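I've had the Skistus head camera kit since September, and I've used it enough now to say what I think.

Some background. Rai is the small arm we are teaching to do kitchen jobs, mostly opening and closing things. It learns from recordings of a person doing the same job by hand. Until this year we recorded with a Melto on a tripod, and my shoulder blocked the view half the time. The Skistus kit is a headband, a camera, a battery that clips on at the back and a year of their upload service. It cost me 300 dollars. The service is 30 a month after that.

The headband is fine for 60 minutes. After that I get a sore spot over the left ear. The battery is rated for longer than I can stand to wear the thing, so no complaint there.

Tilt is the part to get right. Out of the box the camera points down at a counter, and for anything above eye level you have to loosen two screws and reset it. I keep it tilted up for wall cabinets and do all of those in one go - changing back and forth wastes the morning.

Uploads are slow. A batch of 200 clips ran overnight and was still going at breakfast. The trimming tool is good, though, and it exports straight to Vudedon, where we do the labeling.

I'd buy it again at this price. I would not pay for a second year of the service. Most of what I record looks like this, two hands at a cabinet door.

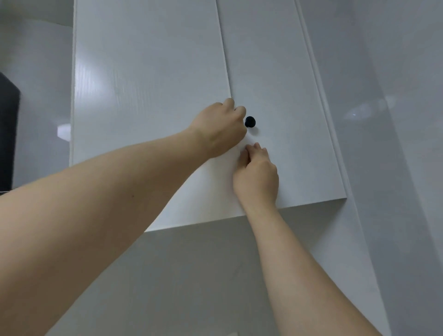

Lakshmi Palaniappan wrote to say that the upload speed got better for her once she turned off the automatic preview, and that the padded headband is worth the extra money.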